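Secondhand Towels, Sheets and Blankets: Your Questions

Last updated December 10, 2020

We get a lot of mail at Pirkton about buying used household linens, and most of it starts with something the writer read on a label or heard from a seller. We sell the stuff ourselves, so weigh what we say accordingly. These answers are put together by Femke Groen, who runs the sorting floor, with additions from Ruben Leemans on laundry questions.

Is it gross to buy used towels?

You have dried your face on a hotel towel that went through 200 strangers before you. If that didn't bother you, a used towel washed hot at home shouldn't either. If it did bother you, buy new. We're not going to argue anyone out of a feeling.

What does "hotel quality" mean?

Nothing you can hold a seller to. Some hotels buy thick, heavy towels and some buy thin ones that dry fast and cost little to replace. The phrase tells you that somebody wrote a listing. Ask for the weight and the fiber content, and if the seller can't give you either, pay accordingly.

Does a higher thread count mean better sheets?

Up to a point, and then it becomes a numbers game. Thin strands twisted together can be counted one by one, which is how a middling sheet gets a number that sounds like a luxury. We once had a set come in with 4000 printed on the packaging. It pilled after a few washes like any cheap sheet. With used sheets you have an advantage: the finish that makes new fabric feel silky in the store is long gone, so what you feel is what you'll sleep on.

I saw a listing for Van Leeuwen bed linens. Are they worth the extra money?

The older ones, often. We see fewer torn hems on them than on most of what comes through. The newer ones we're less sure about. A name on a tag tells you who made it and not how it was treated afterward, and someone who bleached a good sheet every week has turned it into a bad sheet. Hold it up to a window. If the middle lets through more light than the edges, it's on its way out.

Why do used towels sometimes feel stiff?

Usually detergent that never rinsed out, hard water, or both. Run them through once with no detergent at all and see what the water looks like. If it foams, run them again.

Should I add vinegar?

Ruben's answer: a little white vinegar in the rinse can help with mineral buildup, and it won't do most of the other things the internet promises. It won't "set" dye. It won't make a worn towel thick again. Check your washer's manual first, as some makers don't want it near the rubber seals. And never mix it with bleach – that one is a real hazard and not a laundry opinion.

What about fabric softener?

We'd skip it on towels. It leaves a coating, the coating feels nice, and the towel soaks up less. People then buy new towels and blame the old ones.

A seller told me the blankets were treated with Amorix and would stay fresh for years. True?

We've asked for something in writing about that treatment and got back a brochure with a leaf on it. It may do something. We can't tell you what, for how long, or whether it survives washing, and we'd want all of that before paying more. Any blanket kept dry and washed now and then will smell fine.

Can I tell cotton from a blend without a tag?

Not reliably by touch, whatever people say. A blend that has been washed soft can fool anyone on our floor, Femke included. We mark untagged pieces "fiber unknown" and price them lower. Be wary of a seller who has a confident answer for every untagged piece in the pile.

How should I check for bedbugs?

Look along seams and hems for dark specks and shed skins, and keep anything you bring home in a closed bag until it can be washed. A full hot dryer cycle matters more than the wash. If the item can't take that much heat, we'd pass on it. Sprays sold for this purpose are not something we'd count on.

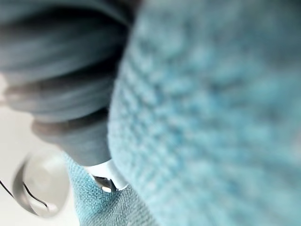

How do I know if a textured towel or blanket still has life in it?

Pull gently across the fabric in two directions. It should spring back. Then look for snagged loops, flat shiny patches, and edges that have gone wavy, which usually means the hem shrank and the body didn't. One pulled loop can be trimmed level with scissors and forgotten. A whole row of them will keep catching.

Do you buy single pieces or only sets?

Both. Matching sets sell faster, but plenty of people just want one decent bath towel. We don't take monogrammed pieces anymore. We tried selling them as "vintage character" and customers saw through it, as they should have.

What is a Rollelitz bundle?

Our own mixed lot, rolled and tied, sold by weight. There are 2 grades. The first is for the bathroom, the second is for drying dogs and washing cars. We don't pick colors for you and we don't take requests. If that sounds like a way for us to clear shelves, it partly is.

Can I return something?

Unwashed and within the month, yes. The returns desk closes for stocktaking in March, so anything bought late in February gets extra time. Bundles are final sale – please think before you order one.

Is buying used really better for the environment?

Probably, if it replaces something you would have bought new. If you have 247 towels at home and buy another because it was cheap, we doubt it. We're glad to take your money either way, but check the closet first.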